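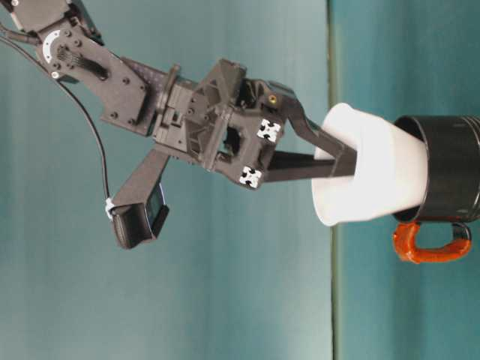

The Folon Cup is a student robotics contest for school clubs, founded by Pendo Kashindye. Teams get 10 minutes to nest and sort cups with a pair of arms - a wonderfully tricky job!
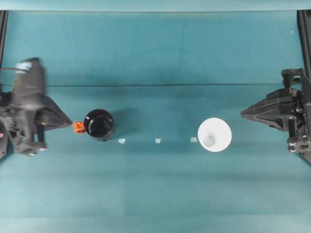
Can beginners enter?
Any club may, and 16 did so in the first year.

Scoring runs to 100 points, and the club from Sisham holds the record with a superb 94.

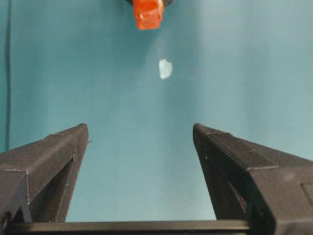 Tamás Jakab wrote in the club newsletter that practice nights matter far more than clever code.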